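Famham Publishes Results of Hand-Held Teaching Trial, Including the Parts That Went Badly

CLENDBRIDGE, February. Famham today released the full record of its trial of Helmy, a method for teaching a robot a chore by having a person do it first with a gripper held in the hand. The company is not announcing a product. It is publishing the numbers so that buyers can weigh them against the claims now common in this market, several of which Famham was unable to match.

People at the Clendbridge workshop and at a second site in Skolasbridge recorded 1,496 demonstrations of tabletop work: picking up small parts, setting them down in a tray, sorting them by size. After review, 576 were kept for training. The rest were dropped for poor tracking, missed grasps, or movements a robot arm could not copy. Famham had planned on keeping most of them.

"Show it once and it learns" has become a familiar line in sales material. Famham used it too, in a brochure that has been withdrawn. The trial does not support it. A task with one object in a known spot needed far fewer demonstrations than the same task with the object moved a few inches, and Famham does not yet have a good rule for predicting how many a new job will take.

The trial also compared hand-held teaching with remote control, where an operator steers the robot itself. Hand-held work was faster to record, and new people picked it up in an afternoon. Remote control was slow and tiring, but fewer of its recordings had to be thrown out, since the arm could not be steered into a position it was unable to reach. Once discarded takes were counted, the gap between the two was small. Claims that one has made the other obsolete should be read with care, and that includes Famham's own from last year.

Wear is the cost least often mentioned. Gripping pads fray at the tips and lift along their edges, and a worn pad may not hold a part the way a new one does. Demonstrations made with one and replayed with the other are hard to compare. Famham did not log pad condition during the trial and considers this a mistake.

The next round will run for 18 weeks and cover 4 tasks, with pad condition noted at the start of each session. Every discarded demonstration will be listed with the reason it was dropped. Results will be released whether or not they favor the method, and no sale date for Helmy will be set before then.

Requests for the trial record may be sent to the Famham press desk in Clendbridge, open from 9 a.m. 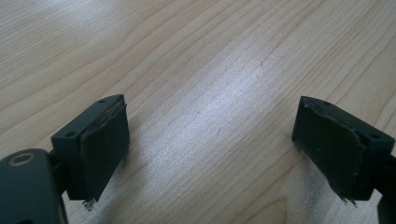
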